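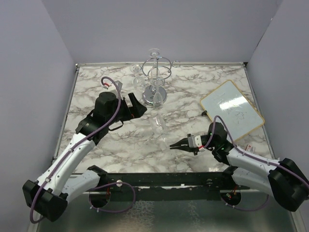
About us

3 min read

Search our courses Go

Prarham is a small school for restaurant and hotel service in the town of Steton. We teach adults who want a first job in a dining room, and also people who already work there and wish to do it better. The school was opened by Xuelian Lü, who was a head waiter for 12 years before she began to teach. Until today, 647 students have finished a course with us.
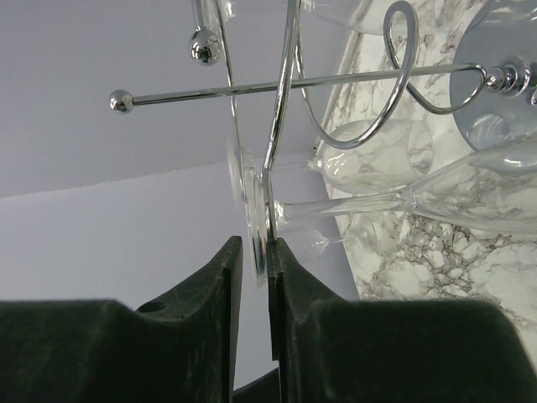 A wine glass, held by its foot.

Our main course starts every February. It has 91 lessons, and most of them are in the evening, so the students can keep their daytime work. We speak much about small matters — how to greet a guest who comes alone, how to carry a bill, when it is better to stay silent. In the last month each student works in the dining room of the Hotel Tang, together with the regular staff.

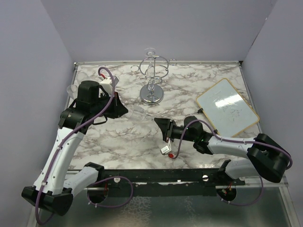

Our teachers

All our teachers still work in restaurants some evenings of the week. We find this important, as the habits of guests change and a book is quickly old.

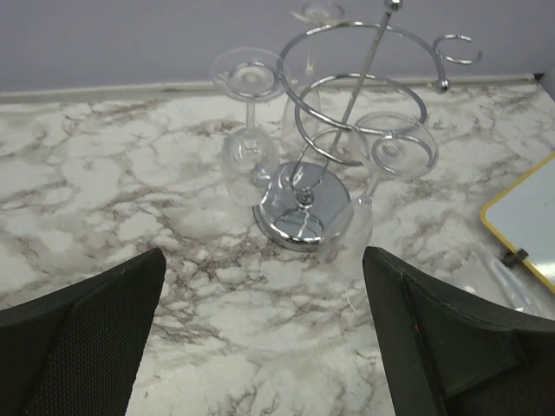 They also choose the books for our library, which has 600 titles on food, wine and languages. It is on the second floor of the Miltero building and open to former students too. Please ring the bell at the side door.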